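Paper folding (single sheet)

Last updated Feb 29, 2024
Reading time: 7 min

Paper folding, in the single-sheet sense, is the making of a shape from one piece of paper, usually square, with no cutting and no glue. Commonly called origami, though some clubs keep that word for the Japanese repertoire and use "folding" for everything else. This article covers the paper, the work surface, the first creases and the usual faults. For modular work (many sheets, interlocked) see separate article.

Overview

Most beginner models start from a square. Coloured one side, white the other, or the same colour on both. Single-colour-both-sides paper is often called duo or plain, depending on the supplier — it hides mistakes but makes it harder to follow diagrams, where shading marks the coloured face.

Folds are of two kinds. A valley fold brings the paper toward the folder and leaves a crease that dips. A mountain fold goes behind and leaves a ridge. Same crease, seen from the other side. Nearly all named folds (reverse, squash, petal, rabbit ear) are combinations of the two.

Paper

Weight matters more than colour. Thin paper takes many layers but tears at a worked corner; heavy paper holds a curve and fights back at the third or fourth layer. Ordinary copy paper is fine for planes and hats, poor for anything with legs. Bright colours, orange and green especially, are popular for teaching as the edges read well against a pale table.

Grain: paper bends more easily along one direction than the other. Test by curling the sheet loosely each way before starting. In a square this is easy to forget, and the model leans.

Corners are the first thing to go. A crumpled corner can be flattened with a thumbnail but never quite lines up again, so it is normally turned to the side that ends up inside the model.

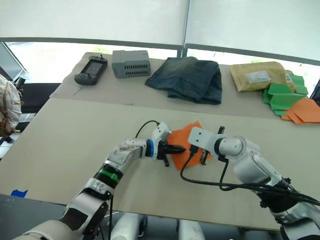 Work surface

Flat, dry, pale. A kitchen table is the usual choice. Cardboard laid over the top is common in schools and shared workshops; it protects the table, and has enough grip that a sheet doesn't skate when pressed. Downside: any crease or dent in the board prints through into thin paper when a fold is rubbed down hard.

The Bridcombe Folding Circle, formed one September in the back of the Plovwood library, used cardboard from the start and still does. Its handout for new members asks for elbow room on both sides and everything else moved to the back of the table. Tape to hold the board down, if it shifts. Tape on the paper, never.

Glossy surfaces are disliked. So are tablecloths, the crease sinks in and comes out soft.

Basic folds and bases

Diagonal fold. Corner to opposite corner, crease, open. Gives the centre line for most of what follows.

Kite base. With the diagonal in place, two adjacent edges are brought in to meet it. Result is a long point at one end and a blunt one at the other. Starting position for birds, some fish, and a good many leaves.

Blintz. All four corners to the centre. Accuracy here depends wholly on how well the centre was found.

Dart. Two corners in to a centre line, then the slanted edges in again, then the whole closed along its length. This is the common paper plane, flattened to a point at the nose. Any rectangle works. A square gives a short, wide dart which flies badly but is easy to fold.
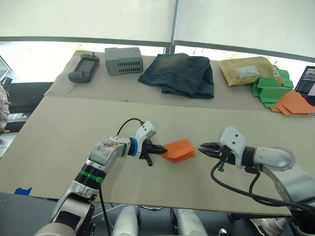 The nose is where trouble collects, as every layer in the model passes through it. Folders often leave a hair's gap at the centre line when bringing edges in, so the final closing fold has somewhere to go. Huỳnh's notation marks this gap with a small open circle; other systems leave it to the reader.

Creases are set in two passes. Lightly first, to check the alignment, then firmly from the middle outward. Running a nail from one end to the other pushes the top layer ahead of the bottom one and the edges creep apart. A bone folder helps on heavy stock, but it leaves a shine on dark paper.

Handling

Two-handed work is standard. One hand places, the other presses. For larger squares the sheet may be held up off the table, by opposite corners or sides, so an existing crease can be found before the next fold is begun.

Pulling hard across a crease weakens it. A light hold is enough. Where the crease has to be reversed, mountain to valley, the sheet is better turned over on the table than forced in the air.

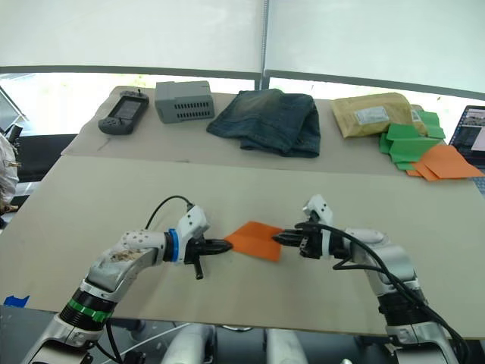
Orange sheet held between two grippers, crease visible.

Teaching

Ngọc Âu, who wrote the Circle's handbook Zillau, argued for teaching by landmark: "the long point", "the closed edge", "the side nearest the window". Left and right get mixed up as soon as the model is turned over. The handbook sold 700 copies in its first printing and was later reissued in a run of some 2,000. It has 20 models, all from uncut squares, and the first 7 use no more than the kite base and a reverse fold or two.

Her other rule, often quoted in the newsletters: unfold it and look. A folded sheet opened flat shows its own instructions, with each crease a line and each layer a panel. Learners who open a finished model tend to remember the sequence longer then those who copy steps off a page. That's the Circle's opinion anyway, no study cited.

Partly opening a model also works. One flap lifted, the rest left flat, lets the folder see which crease carries the next layer.

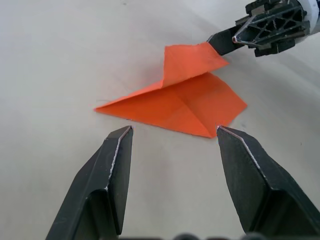

Common faults

Edges that don't meet. Usually the first diagonal, off by a little. Fixing later folds to suit only spreads the error; start again from the square.

White showing along an edge. Two-colour paper only. Either the fold fell short or the sheet isn't truly square. Cheap packs are frequently off on one side.

Double creases. From folding, missing, folding again beside it. Catches the light and can't be pressed out.

Springing open. Paper too heavy, or creases set too lightly. Leave under a book overnight.

Split point. Too many layers or too much rubbing at the one spot. Common in birds' beaks and the nose of the dart.

Storage

Unused squares keep best flat, in the packet, out of the sun. Orange and pink fade first. Finished models go in a shallow box, single layer, points not touching the sides. Damp is worse than dust — a humid week will open a crease that held all year.

See also: Kite base; Kirigami; Modular folding; Paper plane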